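Week two of the Piron kitchen set

Jun 5, 2020

I had hoped to have the whole set done by Friday. It isn't done, but it is closer than it was on Monday.

For anyone new, Piron is my name for the policy I'm trying to train, and Skedberg is the simulated kitchen it lives in. I drive the arm myself, record the joint positions and the camera view at every step, and save each run as one episode. The target is 1022 episodes. I do them in blocks of 25 and then stop, since my wrist starts to complain after that and the episodes get sloppy.

The task this week is the water bottle. The instruction is to pick it up off the counter and put it in the open compartment. It sounds simple and mostly it is, but the bottle is small and the fingers cover most of it once they close, so from the top camera there isn't much to go on besides the blue cap. 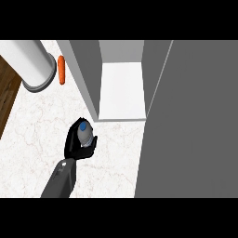
Mushi wrote in after the last post to say that I should keep the failed grasps, because a model that has only seen clean pickups has no idea what to do when it misses. I had been deleting mine. Gunduvach disagreed and said to keep them only if the same episode goes on to recover, and to drop the rest.

I went with the second idea. An episode where I miss, back off and try again stays in, with a tag in the notes column. An episode where I give up gets thrown out. Of the ones I recorded before changing the rule, 69 were already deleted and I can't get them back.

The other change is to the approach. I was coming in the same way every time, and when I plotted the wrist paths they sat almost on top of each other. Now I vary the angle of the hand and how far it opens, and I let some episodes begin close to the bottle.
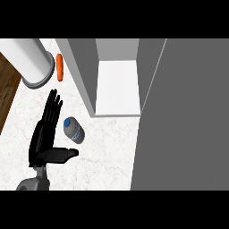
Starting positions get shuffled by a script, within limits I set by hand. I had the limits too wide at first and lost 2 blocks to bottles that spawned where the arm couldn't reach. They are tighter now. The carrot and the white cylinder are only there as clutter for this task, though the carrot gets its own set later.

I plan to start training in August if the recording keeps to this pace. Before then I need to write a better replay tool, because checking episodes one at a time takes nearly as long as making them.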